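Cuaderno de taller – celda de cocina
10 de junio de 2024

Parada de protección otra vez. La tercera desde que cambiamos la pinza, y esta vez me ha pillado con la mano cerca, así que lo apunto con calma aunque ya sé que me voy a enrollar.

Lo que pasó: estaba ejecutando la rutina corta (aproximación a la tabla, bajada, espera, retirada) y en la cuarta repetición el brazo bajó bien, esperó bien y al retirarse giró la muñeca hacia el lado que no era. Un giro largo, por el camino feo. El cable del conector de la pinza se tensó, la pinza perdió comunicación y el controlador tardó en enterarse. Eso es lo que me preocupa de verdad. Que se tense un cable, bueno, es un cable, se cambia. Pero el brazo siguió moviéndose un rato con la pinza muda, y yo tenía la mano izquierda yendo hacia la tabla porque daba el ciclo por terminado. No me tocó. Le di a la seta y ahí se quedó todo.

Sí, ya sé. La mano no tenía que estar ahí. Lo escribo para que conste y para que Siebe no tenga que echármelo en cara dos veces (una ya ha sido).

Del registro saco esto:

– Pérdida de comunicación con la pinza: código 23, el de siempre.
– Tiempo entre la pérdida y el primer aviso en pantalla: casi 3 segundos. Muchísimo.
– Velocidad configurada: 20 % de la nominal. Menos mal.
– Parada: manual, por mí. El software de Zalla no llegó a pedir ninguna.

Lo del 20 % me tiene dándole vueltas, porque la semana que viene queríamos subir la velocidad para las pruebas de Lollinau. Con el mismo fallo y el brazo más rápido no me apetece nada saber qué pasa. De momento se queda como está, y he puesto una nota pegada al monitor, en mayúsculas y con mi mala letra.

Sobre el giro. Al principio le eché la culpa al planificador, que es lo cómodo. La última articulación admite varias vueltas y la misma pose de la pinza se alcanza de más de una manera, así que si le pides solo una pose final él elige. En la retirada le estábamos pidiendo justo eso. En las tres repeticiones buenas eligió el giro corto y en la cuarta el largo, y mirando los valores de partida la diferencia era una miseria. Entonces, ¿planificador? Pues a medias. El punto de retirada lo grabé yo el mes pasado con la pinza antigua, que era más corta, y cuando montamos la nueva corregí la altura y dejé la orientación tal cual. Quedó muy cerca del límite entre una solución y la otra. Vamos, que esa parte es mía.

Siebe Dekker opina que da igual de quién sea el punto y que lo grave es el guiado del cable. Dice que un cable bien guiado aguanta el giro feo y que uno mal guiado acaba cayendo con el giro bonito, solo que más tarde. Le doy la razón en la segunda mitad. En la primera no tanto, porque hemos hecho el giro largo a mano, en modo guiado y despacísimo, con el cable cogido de tres maneras distintas, y en ninguna me quedé tranquila. La menos mala fue la coca larga por la izquierda de la muñeca, pero con esa el cable sobresale y puede enganchar cosas de la encimera. Discutimos un buen rato. Se nos enfrió el café.

Cosas que probamos después, en orden, tal como las tengo en el papelito:

1. Cambiar el cable por el de repuesto (el de Drostley, el negro más blando). Mismo comportamiento al tensarlo: se va la comunicación antes de que el conector ceda. O sea, el cable anterior seguramente estaba bien y lo he guardado con una etiqueta.

2. Repetir la retirada con el punto corregido. Siete veces seguidas, siete giros cortos. Bien, aunque siete no es nada y tampoco voy a ponerme a celebrarlo.

3. Desconectar la pinza adrede, con el brazo quieto y las manos fuera. El aviso volvió a tardar lo mismo. Este es el hallazgo bueno del día, porque descarta que la tardanza tenga que ver con el movimiento. Es puro tiempo de espera de la comunicación.

4. Buscar dónde demonios se configura ese tiempo de espera. Media hora larga. No está en la pantalla de seguridad, donde lo buscaría cualquier persona sensata, está en la ficha de la herramienta, tercera pestaña, debajo del nombre del fabricante. Venía con el valor por defecto y el valor por defecto es generosísimo.

5. Bajarlo. Lo bajé con ganas y empezó a saltar con el brazo parado, así que lo subí un poco hasta que dejó de quejarse. El valor está en el fichero de la celda, con comentario.

Importante, y lo pongo aparte para que no se pierda: ese aviso NO es una función de seguridad. Aunque ahora salte antes, es un aviso del software y punto. La parada de verdad sigue siendo la seta y el circuito de siempre. Que nadie lea esto dentro de dos meses y decida que puede meter la mano porque «ya lo detecta solo».

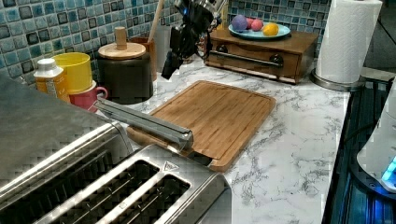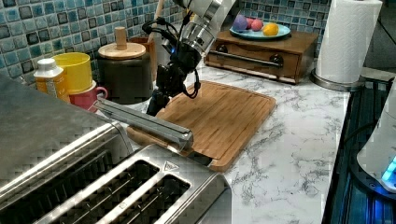
Quedaba decidir qué hacemos con la zona de bajada, y en eso sí que estamos de acuerdo Siebe y yo. El punto de espera no puede estar tan bajo mientras no tengamos resuelto lo del cable. En la segunda foto los dedos están casi encima de la madera, hacia la izquierda de la tabla, y los cables dan la vuelta por la muñeca desde ese mismo lado, con el tostador ahí delante asomando la barra por encima del borde. Si el giro sale largo desde esa altura hay muy poco margen para todo. La propuesta es subir la espera, hacer primero una retirada vertical pura, en línea recta y sin tocar la orientación, y girar la muñeca solo cuando esté arriba. Se pierde tiempo de ciclo, pues se pierde. También quiero probar a mover el tostador, pero eso cambia la distribución que teníamos fijada para Lollinau y habría que volver a grabar los puntos de esa esquina, que son los que más me costaron y les tengo cariño.

Otra cosa que salió hablando: el límite de la última articulación. Ahora mismo está abierto de par en par, tal como vino. Si lo acotamos a lo que usamos de verdad, el giro largo deja de ser una solución posible y el planificador tendrá que dar error en vez de hacer la gracia. A mí me gusta mucho más un error al planificar que una sorpresa en movimiento. Siebe teme que nos quedemos sin llegar a la parte del fondo de la encimera, y puede ser, habrá que comprobarlo pose por pose. Me lo quedo yo.

He escrito a Yousafzai para preguntar si su controlador permite enlazar la pérdida de la herramienta con una parada por hardware. En el manual hay una entrada que lo sugiere, pero la frase está redactada de tal manera que la he leído cinco veces y cada vez entiendo algo distinto. Mientras no contesten, suponemos que no.

Pendiente:

– Acotar la última articulación y pasar todas las poses guardadas (yo).
– Revisar la orientación de TODOS los puntos grabados con la pinza antigua. Si uno estaba mal, habrá más.
– Guiado del cable: Siebe quiere diseñar una pieza con muelle de retorno. Le he dicho que adelante, pero que primero la pruebe en el banco.
– Añadir a la rutina una confirmación por teclado antes de dar el ciclo por terminado. Nada de fiarse de que el brazo «parece» quieto.
– Rellenar el parte de incidente. Lo he empezado y me atasqué en la casilla de gravedad, porque no hubo contacto pero podría haberlo habido. Preguntar.
– Cambiar la hoja de arranque: la celda sigue al 20 % hasta nuevo aviso, firmado por las dos partes.

Lo de Lollinau lo retrasaría. En septiembre también hay hueco y prefiero llegar tarde con el cable resuelto. Falta que Siebe lo vea igual, que hoy se ha ido refunfuñando con el conector en el bolsillo (¡devuélvelo, que es el único que crimpa bien!).

Celda apagada y seta pulsada al salir. El cable viejo está en el segundo cajón del taller, con etiqueta roja.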